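Chapter 4

Showing the Task

4.1 Two ways to give a demonstration
4.2 What the operator sees
4.3 Recording a demonstration
4.4 Good and bad demonstrations
4.5 Work in simulation
Exercises

In Chapter 3 we moved the arm by writing down a list of positions and having the controller visit them in order. This works well when the parts are always in the same place. It works badly when they are not, and it gives no help at all with a movement that is easy to do but hard to put into numbers. Pushing a plug into a socket is a movement of this kind. Most people can do it without looking, and few could write down the path their hand took.

This chapter deals with the other approach, in which a person carries out the task through the robot and the robot keeps a record. The record is called a demonstration. It may be played back as it stands, or it may be one of many used to train a controller, which is the subject of Chapter 5.

4.1 Two ways to give a demonstration

The older way is to take hold of the arm and move it. The motors are set so that they carry the weight of the arm but do not resist the hand. This is known as hand guiding. It needs no extra equipment, and the person can feel when a part touches something. Its drawbacks are that the person's hands and body get in front of the cameras, and that it is tiring. With two arms it is awkward for one person to manage at all.

The second way is remote control, also called teleoperation. The operator moves a separate device and the robot follows. The device may be a small copy of the arm, a handheld controller or a plain joystick. Nothing blocks the cameras, and both arms can be driven at once. What is lost is the sense of touch. Unless the device pushes back, the operator must judge contact by eye, and beginners nearly always press too hard.

We use the Tredgate bench for both methods in this book. Readers with the Tristmont arm can follow the same steps, but should check the notes in Appendix B before turning off the joint brakes.

4.2 What the operator sees

A view from across the bench shows where the arm is. It does not show whether a part is straight in the fingers. For this reason most teleoperation set-ups add a wrist view, which moves with the gripper and keeps the fingers and the held part in sight. A circuit board held by its lower end, for instance, may lean a little to one side. The lean is small, but it is enough to stop the board entering a slot.
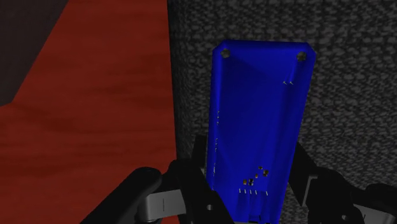
The operator should correct an error of this sort before moving towards the target. A correction made at the last moment is recorded along with everything else, and a controller trained on it will learn to arrive crooked and then twist.

4.3 Recording a demonstration

A demonstration is stored as a series of time steps. In the Boateng exercises, each step holds the joint angles, the opening of the gripper, the command sent by the operator and one picture from each view. We record 40 steps per second. A demonstration lasting 5 seconds therefore has 200 steps, and a set of 100 such demonstrations has 20,000.

Note that the command and the joint angles are stored separately. The arm always lags a little behind the operator, and when the fingers are pressing on something the two may differ by a good deal. That difference is useful, and it should not be smoothed away. Exercise 4.2 asks you to plot both for one joint, using the first file in the Hollberg set.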